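Residency Diary: Remzi Kahraman at Vasotthorpe
Entry for September

The Vasotthorpe Chamber Music Trust publishes a diary entry for each month of its residency programme. The entries are compiled by the programme office from the resident musician's own notes and are agreed with the musician before publication. The present entry covers the opening weeks of the residency held by the viola player Remzi Kahraman.

Arrival and accommodation

Mr Kahraman took up residence at the beginning of September and was received at the station by the programme office. He was given the first-floor flat in Anness House, with use of the music room on the ground floor between nine in the morning and ten at night. The flat has been repainted since the last residency. The window in the bedroom sticks, and a joiner has been asked to look at it.

The resident brought two instruments. His principal viola was made for him in his student years and has a body slightly larger than is usual, which he finds tiring in high positions but will not give up on account of the lower strings. The second is kept for outdoor engagements and for school visits. Both travelled in the passenger cabin. The humidity in the music room was measured on the first evening and found to be too low, and a humidifier was moved in from the store.

Rehearsals with the Plimer Quartet

The greater part of the month was given to work with the Plimer Quartet, with whom Mr Kahraman is preparing two string quintets by Mozart, the C major and the G minor. The addition of a second viola changes the seating as well as the sound, and the first rehearsal was spent almost wholly on where people should sit. The quartet normally places its viola on the outside. After trying the cello on the outside and both violas within, the players settled on this second plan for the C major quintet and agreed to leave the question open for the G minor.

Mr Kahraman's notes record some difference of opinion over the opening of the C major work. The cello climbs and the first violin answers, while the inner parts keep up steady quavers beneath. He would like those quavers shorter and lighter than the quartet is used to playing them. The second violin thought that this made the passage sound nervous. It was tried both ways for most of an afternoon, and a recording was made of each. On listening the next day, the players found that they could not always tell which version was which, and a third version was adopted with a longer bow and less weight.

The slow movement of the G minor quintet, which is played with mutes throughout, has given less trouble. The resident noted that his usual rubber mute takes away too much from the lower strings, and he has gone back to a wooden one which he had not used for years. A spare has been ordered by the office.

Bar numbers did not agree between the parts and the score in the last movement of the C major quintet. The quartet's set was printed earlier than the score held in our library. The numbers have now been corrected by hand in pencil. Future residents are asked to leave these markings in place.

The new work

The Trust has commissioned a short piece for solo viola from within the residency, to be written by Mr Kahraman himself. It has the working title Kaplan, after the family who taught him his first tunes, and will last no more than ten minutes. By the end of the month he had finished a draft of the first section and had thrown away a draft of the second. The first section makes use of the open C string, sounded almost without pause, against a slow tune on the strings above it. A passage in left-hand pizzicato has been taken out, put back and taken out again.

The resident prefers to write before breakfast, away from the instrument, and to test what he has written only in the afternoon. He has asked that no visits be arranged before eleven in the morning. The office has agreed to this for the rest of the term.

Public events

The open rehearsal was held in the parish hall, the music room being too small for an audience. The hall seats 300 and was well filled on the ground floor, though the gallery was kept closed. The quartet and Mr Kahraman played the first movement of the G minor quintet in full, then worked on it for an hour and played it through once more. Questions were taken at the end. Several concerned the difference between the viola and the violin, and one listener asked why the second viola did not simply double the first. Mr Kahraman replied by playing the two parts in turn with his colleague, first apart and then together, and this was warmly received.

The heating in the hall was poor. The players asked for it to be switched on earlier in the day for future events, so that the strings may settle before the audience comes in. The request has been passed to the parish office, together with a note about the lamp over the left side of the platform, which buzzes at a pitch close to B flat.

Two school visits were also made. At each the resident played for half an hour and then heard pupils who are learning string instruments. He was pleased with the standard of the younger cellists, and has left some simple duets with their teacher.

Practical notes

Evenings in Vasotthorpe turn cold quickly once the month is well under way, and the walk back from the hall to Anness House is exposed for most of its length. The resident writes that he was glad to have packed for winter, against the advice of his family.

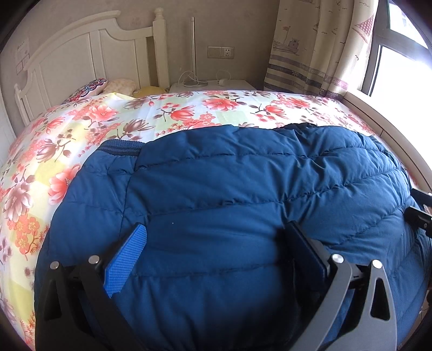
Accounts and library

The sum of 3000 pounds set aside for the commission has been paid in part, with the remainder due when the finished score is delivered. Travel costs for the Plimer Quartet were met from the general fund. The cost of hiring the hall was slightly lower than in the previous year, the piano not being needed.

Scores borrowed by the resident have been entered in the library book. The second viola part of the Brahms G major quintet is still missing from our shelves, and anyone who has taken part in a past residency is kindly asked to look through their own music for it. The part has a grey paper cover and bears the Trust's stamp on the first page.

Plans for the coming weeks

Work on the C major quintet will continue, with most attention given to the minuet, which has so far been played through only once. The players also wish to spend a full day on the introduction to the last movement of the G minor - the resident describes the first violin part there as the hardest thing in either work to accompany well, as the lower parts must be steady without seeming to lead.

A first reading of the solo piece will be given privately to the programme office and the members of the quartet. No recording will be made on that occasion. The second section is expected to be ready by then in some form, and the resident has asked that the music stand with the broken foot be taken out of the music room before it falls on someone.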